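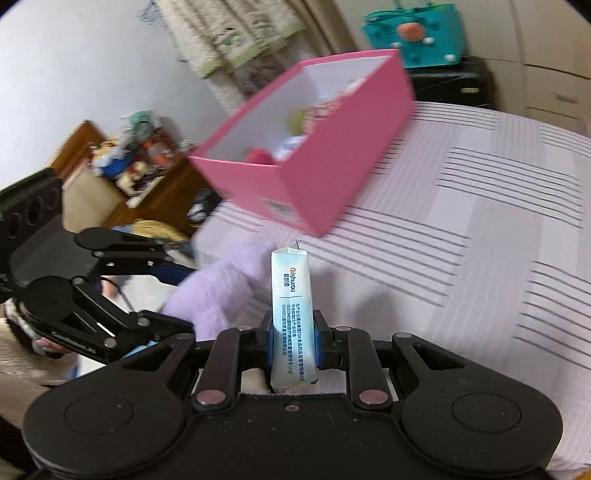 Both grippers going at once in the spare room. Packet in the blue pads, pink box up in the air.

From: Oratile Mahlangu
To: Closby workshop list
Subject: Re: Re: hand grippers, pads and pivots

Hi all, and hi Bheki,

Bheki Baloyi wrote:
> Great to hear the second one is together. Two questions before I
> start cutting mine. Are you still on the printed pads or did you
> go to something softer? And how are you finding the pivots? Mine
> on the old linkage worked loose after one evening and I ended up
> with a finger that flopped sideways whenever I picked up anything
> heavier than a sock. Also, is it worth building the pair straight
> away or should I get one going first?
>
> Bheki

Pads first, as that's the bit I'm most excited about. I've gone softer, and I love it! The blue ones are the third lot I've poured, and they're a good match for the sort of thing I want to pick up at home. Thin packets are my favourite test now, because the old hard pads used to either let them slide or fold them in half. You can see the one in the photo standing up straight between the tips, and I'm not squeezing hard at all. If you want the same colour, Brenda Zúñiga has the rest of the tub on the shelf above the drill press (the one with the Visser sticker on the lid). Put the lid back on properly or it skins over.

Pivots: I had exactly your floppy finger. What fixed it for me was a thin washer on both sides of every joint, then tightening until the linkage only just stops falling under its own weight, then backing off a hair. A dab of thread locker once you're happy. Don't do what I did and put the thread locker on before checking that left and right close at the same time, or you'll spend your evening with a soldering iron warming up tiny screws.

I log every open and close on the little board, and the first gripper is up to 2,888 cycles on the same set of screws. I'd like to see 3,000 before I call it sorted, but there's no slop in it that I can feel. The second one is at 1,148 and a bit stiffer, which I think is my drilling. Marthinus Mabuza reckons the holes in one of the plates are a whisker undersize and he's probably right, he usually is about holes.

As for one or two, build one first, definitely. Get used to the weight of it and find out which finger you want to trim. But do leave enough plate for the second, because working with a pair is a completely different thing. Boxes are where it really shows. With one gripper you end up chasing them across the bed, and with two you can have one doing the holding and the other doing the fetching. I was grinning like a kid the first time I had both on the go.

A couple of leftovers:

The cable. Mine still hangs down and catches on everything at elbow height. Melaniia Hrynyshyn suggested running it back along the forearm with a bit of hook and loop, and I'll try that next.

The drawings. I've put the new linkage in the Povitia folder, under "finger v2". Ignore the one marked "final", it has the old hub centre and won't line up with anything.

The Vuvham controller. Still on my bench, still waiting for a connector. If anyone has a spare in their odds and ends box I'll swap you for a good supply of washers.

I'll bring the pair in next time the workshop's open in the evening, probably by half past six, and you can all have a go. Bring fiddly things to pick up! Soft, squashy, slippery, whatever you've got lying about. Bheki, bring your old linkage as well and we'll get washers on it while the kettle's on.

Cheers,
Oratile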